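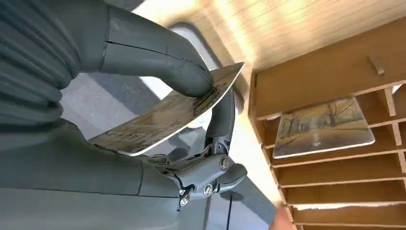 MEDIA RELEASE
2nd August

Little landscapes, big wall: Loureiro's painted panel show opens in Trisovville this November

Well, we've finally locked it in! Loureiro, our small gallery and framing workshop on the hill in Trisovville, is putting on its first open show of painted panels this November, and I'm chuffed to be the one writing to tell you.

The show is called Flollberg. It's the name of the paddock track behind the workshop, where half the locals walk their dogs, and it seemed silly to go looking for anything fancier. We're hanging 37 landscapes, all of them on thin rectangular panels, and they'll go up without frames (yes, I know, from a framing shop). I've always liked being able to see the edge of a painting. A crisp white border does a lovely job of holding in all those ochres and tans, and it saves your eye from wandering off to a bit of gilt moulding.

Expect plenty of muted colour. Beige grass, pale green, streaky brown that you decide for yourself is a tree or a branch — that's the country out here by the end of a dry winter, and our painters haven't tarted it up. If you're after a hot pink sunset you may need to try the bakery, where they sell a very good calendar.

The idea started at our winter painting mornings, which we run with Sumik, the art supplies shop across the road. They cut the boards, we put the kettle on, and everyone gets paint on the good chairs. By the end of June the drying racks were full and I'd run out of windowsill, so a show was really the only way to get my workbench back.

Every panel is for sale at one price, $400, apart from a large pair by the back door at $850 for the two. The painters set those prices themselves and we're not taking a commission this time round. Entry is a gold coin, and that money goes towards heating the painting room next winter.

We'll also be running 2 free sessions on looking after unframed work at home: where to hang it, how to dust it, and how to pick it up by the edges so your fingers stay off the painted side. Bring something of your own along if you'd like a second opinion. I'm very happy to talk varnish for as long as you can stand it.

Editors and community radio folk are welcome to pop in while we're hanging. Come in the side gate, the front door sticks. Opening hours will be up in the workshop window and on the noticeboard at Sumik.

Media enquiries: at the counter, Loureiro gallery and framing workshop, Trisovville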